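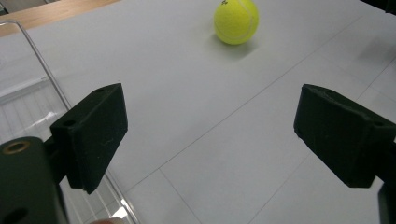 Photo: Leonie Hoani

Treltmont Lodge, Gandanau
Guest house with tennis court, 3,103 reviews

Overview | Rooms | Facilities | House rules | Reviews

Treltmont Lodge is a family-run guest house on the hill road above Gandanau harbour. The ferry landing is 2 km away and there is a shop, a bakery and a cash machine at the bottom of the hill. Guests arriving by ferry can ask for a pick-up when they book. The last pick-up leaves the landing at nine in the evening. After that you will need a taxi, and the drivers at the landing all know the house.

Prices and room details on this page were last checked on 15 April 2022.

Rooms

Standard double. Garden side, ground floor. Double bed, shower room, ceiling fan, kettle. No air conditioning.

Harbour double. First floor with a small balcony. Double bed, shower room, air conditioning, fridge, safe.

Family room. One double and two singles, bath with shower over, air conditioning, fridge. A cot can be added free of charge if you ask before arrival.

McKinnon Cottage. Separate building behind the main house, with its own kitchen and a covered terrace. Sleeps four. Minimum stay three nights. The cottage is up a flight of steps and is not suitable for wheelchairs or pushchairs.

All rooms include towels, bed linen and drinking water. Linen is changed every third day. Wi-Fi works in the main house and on the terrace but is weak in the cottage when it rains.

Facilities

Outdoor pool, open 7am to 8pm
Hard tennis court, unlit
Bar and breakfast room
Laundry service (charged by weight)
Luggage storage
Parking for six cars, not bookable
Scooter hire through Fundum, in the lane opposite

The court is free for guests and can be booked by the hour at reception. Rackets and balls are lent against a deposit. Between noon and three it gets very hot up there and most people play before breakfast. Please wear flat-soled shoes.

Food and drink

Breakfast is served from 7 to 10 and is included in all rates except the cottage. It is a cold buffet with eggs cooked to order. Early ferry passengers can have a packed breakfast if they tell the kitchen the night before. The bar does toasted sandwiches and a soup at lunchtime. There is no evening meal, but three restaurants are within ten minutes' walk and two of them deliver.

House rules

Check-in from 2pm, check-out by 11am
Quiet hours 10pm to 7am
No smoking indoors or on the balconies
No pets
Children of all ages welcome, under-fives stay free

Payment and cancellation

A deposit of one night is taken when you book. Cancel up to seven days before arrival and it is returned in full. Later than that, we keep the deposit but will move your dates once if there is space. Cards are accepted at reception. The bar takes cash only.

What guests mention

Breakfast, the view from the first floor and the staff come up most often. The main complaints are the walk up from the harbour with luggage and the noise of the early ferry horn. Of the rooms, the harbour doubles score highest and are usually the first to sell out.

Check dates and prices
Ask the property a question
Report a problem with this listing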